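Ticket: Bread placement fails on release, plate transfer task
Status: Open, workaround in use
Priority: Medium
Component: Gripper control / kitchen chore set
Site: Jinov
Opened: October 5, 2025

Summary
The arm picks up the bread roll and carries it to the plate, but the roll turns on release and comes to rest over the rim. Of 54 attempts with the stock Cosell grip profile, 7 ended with the roll fully inside the rim. The same profile passes on the cup and the sponge.

Expected result
Roll lies inside the rim, no marks on the crust, no contact between fingertips and plate.

Observed result
Approach and close complete without error. Lift is normal. During lowering, the roll rotates toward the lower finger. On opening, the upper pad leaves first and the lower pad drags. The log reports "place complete" in every case, including the failures.

Setup
Two-finger gripper, rubbery tip pads, wrist camera on. Green cloth on the table. Plate to the right of the roll, starting empty. Rothe planner, default speed.
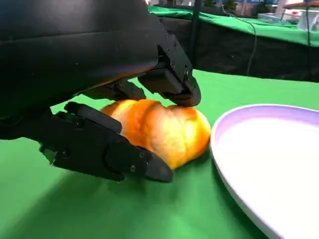

Fig. 1. Grip on roll, plate at right. Note slight dent under upper pad.

Step 1. Checked grip force. The profile treats the roll as a rigid object. Lowered the force limit by 50 percent. Denting was reduced, but the roll slipped during the lift. Restored the original value.

Step 2. Checked contact points. One pad bears on the top of the roll and the other on the lower front side, so the two forces do not line up. On a box this does not matter much. On a lumpy twisted roll it produces a turning moment as soon as the cloth stops supporting the underside.

Step 3. Forced a level grasp with both pads at mid height. Rotation stopped. The planner then rejected most approaches because the lower finger came too close to the table. Raised the clearance error with Zotitz, no reply yet.

Step 4. Moved the plate farther from the roll. No change in rotation. Fewer rim contacts on approach, so the new spacing was kept.

Step 5. Added a 4 second hold above the plate before opening. The roll settles against the lower pad and the drag is smaller. This is the current workaround. It makes the chore slower than doing it by hand by a wide margin.

Comment
Requester asked if the table-setting chore can be marked ready for unattended use. It cannot. Rigid items are acceptable. Bread still needs a person nearby to correct the plate, which removes most of the benefit. The false "place complete" message is the larger problem and has been split into its own ticket.

Next actions
Add a camera check after release. Test a soft-object profile with separate force limits for lift and lower. Repeat on sliced bread once the roll passes.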